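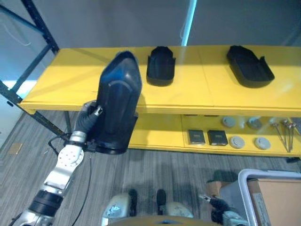 2024-12-29 - the yellow shelf, and whether I'll ever be free of the ironing

Back from Lukstead with cold feet and a head full of robots, so I'm writing this before I start the tea, otherwise it'll never get written (see all of November, which is blank).

So, the picture. I've printed it and stuck it in at the top of the page because I keep going back to it. One black plastic moulding in the left hand, held upright, two more waiting on top of the yellow shelf, and the small stuff underneath - plates, round grey caps, the long thin rods with rounded heads. If you'd shown me that shelf and nothing else I'd have said oh, that's the bench by the back door at Gemthorpe, only ours was green and had somebody's crisps on it. I did four years at Gemthorpe, sorting and packing mouldings, and my hands still know the job. You pick one up, turn it over, run your thumb along the inside edge for flash, put it in the tray, pick up the next. My best shift was 202. I remember because I wrote it on the back of my hand and then couldn't wash it off for a wedding.

And that's what I've been chewing on all the way home on the bus. People talk about that kind of work as if it's the easy bit, the bit a machine ought to have taken off us years ago. But there's such a lot going on in picking up one daft piece of plastic! They're big awkward shapes, all curves and hollows, no proper handle anywhere. The one on the right of the shelf is lying at an angle like an open shell, and I know exactly how I'd take hold of it, fingers inside, thumb over the rim, and I couldn't tell you how I know. The one in the hand has been taken low down on the left, round the side of it. I'd have gone for the boxy end too. I felt quite approving, like a driving instructor.

What I really want to see is the caps and the rods. Big things you can get your whole hand round, fine. But those rods are in a bundle, lying slantwise in a cluster, and anybody who has ever tried to get one knitting needle out of a jar of knitting needles knows what comes next. In gloves as well! We had gloves at Gemthorpe and I used to take the right one off for anything smaller than a jam jar lid, and got told off for it weekly.

My sister says I'm too generous to them. She's had a Drernlow going round her downstairs since March (the floor cleaner, the flat one that looks like a cake tin) and she's gone from showing it off to shouting at it. It does the kitchen beautifully. It does the hall beautifully. Then it gets to the rug with the fringe and eats the fringe and sits there bleating. She reckons she spends 12 minutes picking things up off the floor so that it can do a job that used to take her ten. I said well, your floor is tidy now, isn't it, and she didn't speak to me until pudding.

The thing is I think she's got a point and I've got a point. Going round and round a flat floor is one sort of job. Picking things up is another sort, and nearly everything I do in a day is picking things up. I kept a tally on the back of an envelope yesterday, just for nosiness, every time I lifted something and put it somewhere else, and I'd got to 184 before lunch and then lost the envelope. Mugs, socks, the post, a potato, the cat (twice), a wet towel. No two of them want holding the same way. A towel doesn't even keep its shape while you're holding it.

The leaflet I brought home from Lukstead is from a firm called Garg, who sell arms for packing lines, and it says "up to 197 picks an hour" in big letters. All right. That's good going and it doesn't stop for a sandwich. But picks of what? Boxes, I'll bet, all the same way up. I'd have liked a bit of small print about what happens when one comes down the line upside down with a label hanging off it. At Gemthorpe that was every third tray on a bad morning and nobody thought it was clever of us to cope.

Still, I don't want to be sour. When I was packing mouldings, the idea of something with two arms and two feet standing on a carpet holding one up would have had us all in stitches, and there it is on the page above my own bad handwriting. I'd call it a shop-floor job half learned. I'd give it the mouldings now, if it was slow and somebody kept an eye on it. The caps in a few years, perhaps. The rods I'd want to see with my own eyes. The ironing, which is the one I'd pay for - well, I've got seven shirts and a duvet cover in the basket and I can't say I'm holding my breath.

Must remember to ask my sister if she wants the Garg leaflet, she likes something to disagree with. Also we're out of bread, and I said I'd ring the dentist before New Year and haven't.

Potatoes on now. Ironing tomorrow.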